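Costelinha de porco no forno: dá para deixar marinando de um dia para o outro com limão?

Publicado por Mikis, em Carnes e Assados

Oi, pessoal! Vou receber a família do meu marido para um almoço em janeiro e inventei de fazer costelinha de porco, que eu só fiz uma vez na vida e ficou parecendo sola de sapato. Dessa vez comprei duas peças inteiras, que deram 2330 g na balança do açougue (com osso, claro), e queria adiantar tudo o que der na véspera, porque no dia ainda tenho arroz, farofa, salada e uma sogra na cozinha.

A receita que eu tenho é um recorte velho, sem foto, e manda fazer assim: suco de quatro limões, alho amassado, sal, pimenta-do-reino, um pouco de páprica e um fio de azeite, e "deixar tomar gosto". Só isso. Não diz se é meia hora ou a noite inteira! Uma amiga me falou que limão por muito tempo estraga a carne, outra falou que é justamente o limão que amacia. Já a minha mãe deixava no vinha-d'alhos dois dias e ninguém reclamava, mas ela usava vinho, então não sei se vale a comparação.

Outra coisa: eu queria que ela ficasse com aquela casquinha dourada, meio caramelizada, e tenho mel em casa. O mel entra na marinada ou só no fim? Da outra vez pus no começo e o fundo da assadeira virou carvão, fiquei dois dias esfregando (a assadeira nunca mais foi a mesma, coitada). Meu forno é a gás, daqueles simples, sem grill, e esquenta mais atrás do que na frente. Churrasqueira não tenho, moro em apartamento e a varanda é do tamanho de um tapete.

Ah, e se alguém souber calcular o sal para essa quantidade, agradeço também. Sempre fico com medo e ponho de menos. 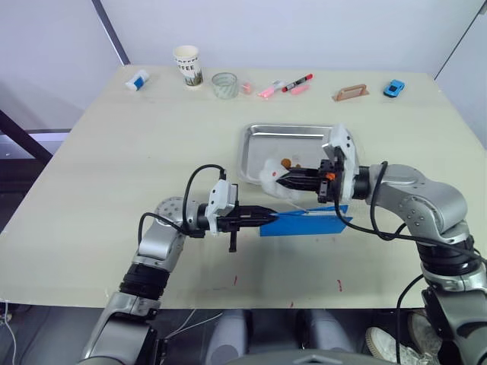 por Torquil Kinnear | membro da comunidade | na seção Carnes e Assados

Oi, Mikis! Costelinha é o que mais faço aqui em casa, então vou me estender um pouco, já peço desculpas.

Primeiro o limão. Sua amiga número um tem razão, pelo menos com quatro limões. O suco puro, em muita quantidade e a noite toda, deixa a superfície da carne esbranquiçada, com uma textura meio farinhenta, e o gosto fica azedo demais, principalmente se entrar aquele pedacinho de casca branca que amarga. Eu uso um limão só na marinada da véspera, e o resto do líquido é suco de laranja ou um copo de vinho branco seco. Se você gosta bem de limão, esprema outro meia hora antes de ir ao forno, ou então leve à mesa cortado em gomos. A marinada da sua mãe tem outra cara mesmo: costuma levar água e louro junto com o vinho e fica bem mais suave, por isso aguenta mais tempo.

Sobre o tempo: eu tempero à noite, depois do jantar, e asso na manhã seguinte. Umas horinhas a mais ou a menos não mudam nada. Antes de temperar, tire aquela pele fininha do lado do osso. Levante uma pontinha com a faca, segure com papel-toalha (escorrega muito!) e puxe. Às vezes sai inteira, às vezes sai em tiras e a gente xinga um pouco. Se deixar a pele, o tempero não entra por esse lado e ela fica borrachuda.

O sal eu peso. Para os seus 2330 g ponho 28 g de sal fino e acho no ponto, contando que tem bastante osso aí. Se for colocar molho de soja, diminua bem. Não precisa pôr mais sal depois, só prove o molho antes de levar à mesa.

Agora o forno. O segredo é assar bem fechada primeiro e só dourar no final. Eu faço assim: costelinha na assadeira com o osso para baixo, meio copo da marinada no fundo, papel-alumínio bem vedado nas bordas, forno baixo, 160 graus, e deixo duas horas e meia. Como o seu esquenta mais atrás, vire a assadeira na metade do tempo. Ela está pronta quando você puxa um ossinho e ele quase sai na mão. Se ainda estiver agarrado, feche de novo e deixe mais vinte minutos, sem ficar nervosa.

O mel só entra depois disso. Tire o alumínio, escorra o caldo para uma panelinha (não jogue fora!!), e pincele a carne com três colheres de mel misturadas com uma de mostarda e uma de vinagre. Forno no máximo, prateleira de cima, uns minutinhos, pincela de novo, mais uns minutinhos. Aí sim, não saia de perto, o mel passa de dourado a preto enquanto você atende o telefone. Com isso a casquinha fica linda mesmo sem grill. E forre a assadeira com uma folha de alumínio por baixo, vai me agradecer na hora da louça.

Enquanto ela doura, ferva o caldo da panelinha por uns bons minutos até engrossar, tire a gordura de cima com uma colher e sirva à parte. Na farofa esse caldo também fica uma maravilha.

Para adiantar mais ainda, dá para fazer toda a parte fechada na véspera: esfria, guarda na geladeira na própria assadeira com o caldo, e no dia você aquece tampada e faz só o mel. Eu já fiz das duas maneiras e a família não percebeu diferença nenhuma, e olha que aqui reparam em tudo.

Chege
nova por aqui

Eu ponho o limão todo e deixo a noite inteira e sempre deu certo kkk. Mas uso limão-cravo, pode ser por isso. Mel eu não gosto, passo goiabada derretida com um pouquinho de água e pimenta. Experimenta! Fica uma cor linda.

Flesitz
em Carnes e Assados

Concordo com quase tudo do Torquil, menos com o alumínio por baixo, aqui em casa ele gruda na carne e depois é um sufoco tirar os pedacinhos. Prefiro uma cama de cebola em rodelas grossas. A cebola segura a costelinha longe do fundo, solta água e ainda vira acompanhamento. Para a sua quantidade eu usaria 900 g de cebola, parece um absurdo mas murcha muito.

Uma coisa que ninguém falou: se for marinar na véspera, use saco plástico próprio para alimentos ou travessa de vidro com tampa, nada de panela de alumínio com limão dentro, que dá gosto de metal. E sempre na geladeira, ainda mais em janeiro. Tire um pouquinho antes de assar, enquanto o forno esquenta, e pronto. A marinada que sobrou no saco não dá para servir crua por cima, só depois de bem fervida.

Quanto à sogra na cozinha, dê a salada para ela fazer. A minha passa uma hora escolhendo folhinha de alface e fica feliz da vida.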